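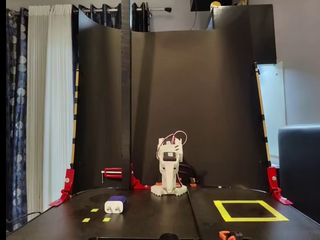 Words by the Trastley bench desk | Reviewed: Trindholm matte tape, yellow | Filed under Workshop, Small Stuff

Bought 2 rolls of the Trindholm yellow in January because the old stuff was leaving goo on everything. One roll nearly gone now so I reckon that's a fair test.

Short version. Good tape. Dear for what it is. Buy one roll first.

The job was marking out a black tabletop. Big square on the right, three short bits front left for where a small item gets put back every time. Nothing fancy. I've done the same thing with masking tape (lifts at the corners), with chalk marker (gone the minute a sleeve touches it) and with some no-name vinyl from the two-dollar shop that I'm still scraping off a shelf at home.

Colour first. It's a proper bright yellow, no green in it. On black you can pick the lines from across the room, even with the blinds half down. I also tried the Trindholm white and sent it back – fine on timber, looked grubby on black inside a week.

Laying it. Comes off the roll without that awful shriek. Tears by hand but not neatly, so get the scissors out if you care about your ends. Long straight runs are easy enough, pull out a bit more than you need, hold it tight, lower it, then rub it down with a thumb. Corners I just overlap and trim. First square went down crooked, my fault, and I could peel it up and go again. Second go stuck fine. Wouldn't trust it for a third.

Short strips are another matter. Anything under the length of your thumb wants to curl at one end untill you give it a good hard press. Wipe the table first. I skipped that on one strip and had to redo it, dust stuck all along the back.

Removal is the bit I paid for. Left a test piece on the back edge for 7 weeks, near the window, arvo sun on it. Came up in one pull. Faint line of residue you could feel but not really see, gone with a damp cloth and a drop of dish soap. Did not need the eucalyptus oil. Haven't tried it on painted walls so don't ask me.

Compared it with the Aerts version as well. Aerts is thinner and bends round a curve much better, so if your marking circles get that one. But it stretches, and a stretched strip creeps back and leaves you a gap at the corner. For squares, Trindholm.

Gripes. The core is flimsy cardboard and mine went oval in the drawer. No end tab, so you're picking at it with a fingernail every single time. And the price, $74 for the pair with postage, is cheeky. Cisten has it a bit cheaper if you can get to the counter on a Saturday morning, otherwise its the same online everywhere.

Would I buy again, yeah. One roll at a time.

Four out of five. Loses one for the fingernail thing.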